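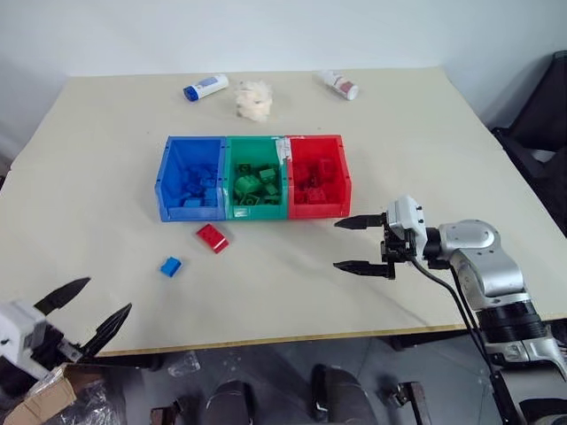
A rule for a manipulation station is only useful if two people who have never met would apply it the same way. That is the test I have tried to hold our bench rules to since I took over the editing of them in November, and most of the rules I inherited did not pass. "Keep the work area tidy" was the first to go. Consider a sorting station with a blue, a green and a red bin side by side, bricks of the matching color in each, a red brick and a small blue one still on the table, and two bottles lying on their sides behind the bins with a wad of something white and fluffy between them. One operator will call that tidy and start. Another will clear the back of the table first. Both have followed the rule as written, and their records can no longer be compared.

I write on this blog in a personal capacity. The rules themselves belong to the group at Prellmont, and the current version is the result of a good deal of patient disagreement among Ileana Tudose, Sebastian Grecu and myself. What follows is a summary of the parts I am asked about most often, with the reasoning where the reasoning is still of interest.

Declared objects

Every object within reach of either arm is to be either part of the task or declared as a distractor. The operator enters it on the setup sheet before the arms are enabled. An object that is neither must be removed. The earlier version of the rules had a third class, "incidental," and I argued for keeping it. I was wrong. In the old setup sheets I reviewed, 57 used the word, and I could not work out from the entries what most of the operators had meant by it. Bottles were incidental on one sheet and distractors on the next, at the same station, with the same task running.

Distractors are described by shape and main color only. We do not require the operator to name the product. Soft items are to be listed with the word "deformable," because their outline may change during a session and the reviewer needs to know to expect that.

Bins and loose pieces

Bins are placed touching, with the open fronts toward the robot, and the order of colors is recorded from left to right as seen from the robot's side. The phrase "from the robot's side" was added at the request of Domnica Onu, who reviews sessions from Vastden and had been sent several sheets written from the opposite side of the table.

A bin may be filled before a session begins. We had a long exchange about whether a sorting task should start with empty bins, and the answer we settled on is that it depends on what the task sheet claims. If the sheet says "sort all pieces," the bins start empty. If it says "return loose pieces," the bins may hold pieces of their own color, and the operator confirms that no piece of another color is mixed in. The check is made by hand and takes less time than writing this paragraph did.

Loose pieces may be placed at any angle. They may not be stacked unless the task sheet asks for it, and they may not touch a bin. Sebastian would like a minimum distance in this rule. I would like one too, but we have not agreed on the figure, and I would prefer to leave it out than to publish a number that we then ignore.

Tape and labels

Tape on a bin edge is permitted. Loose tape is not. If a label is added, moved or removed between sessions, a new setup number is issued. Several readers have written to say that this is excessive for a piece of tape. It may be. A setup number costs nothing, and the rule stays for the present.

Starting position of the arms

Both grippers begin open and clear of every object. "Clear" means that closing the fingers would touch nothing. The arms need not be in matching positions, and we dropped the old requirement that they should be, which had no purpose anyone could recall. The operator states on the sheet which arm is expected to move first. If the other arm moves first, the session is stopped and noted. It is not deleted.

I would underline that last sentence if this page allowed it. Stopped sessions are kept for 11 weeks and then reviewed by someone other than the operator.

People, furniture and the floor

No person may place a hand on the table while the arms are enabled. A chair may stand beside the table if the planned motion of the arm does not reach it. Packaging on the floor is to be kept out of the walking path between the operator's seat and the stop button, and loose plastic should be picked up before the session. The floor is covered by a separate sheet, maintained by Cosmin Sandu, and where his sheet and mine differ, his applies.

Open points

The next revision will cover the order in which the two arms are disabled, and a shorter form for repeat sessions at an unchanged station. Irina Olteanu has drafted the form. It fits on one side of a page, with three boxes I would remove and one signature line I would add. Comments from other groups are welcome before the draft is fixed, in particular from anyone who runs two-arm stations with more than one operator per shift.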